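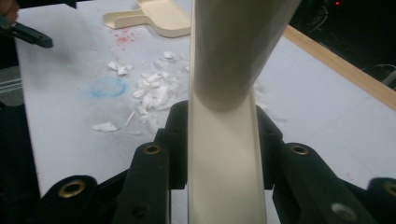
Cleaning of the bench surface was treated as a separate step in the Flurkstead pipe joint study. Earlier runs had shown that loose material left on the table could stick to the next sample and change its weight. The cream-white plastic pipe has a wider, rounded upper section that meets a narrower lower one, and the joint between them was the area of interest. Crumbled white fragments lay mostly to one side of the pipe, with a few small flakes on the other, so both sides were included in the sweep area.

Procedure. Fragments were brushed into a tared dish and weighed by Khoa Mạc. Chunks and fine flakes were not separated. The surface was then wiped with a damp cloth, left for 24 hours and wiped again. Stains remaining after two wipes were recorded as permanent and ignored.

Sources of error. Flakes smaller than the brush bristles were probably lost. Air flow from the door was not controlled. Fernanda Bastos repeated the weighing in January with the dish covered; her values are given in Table 2.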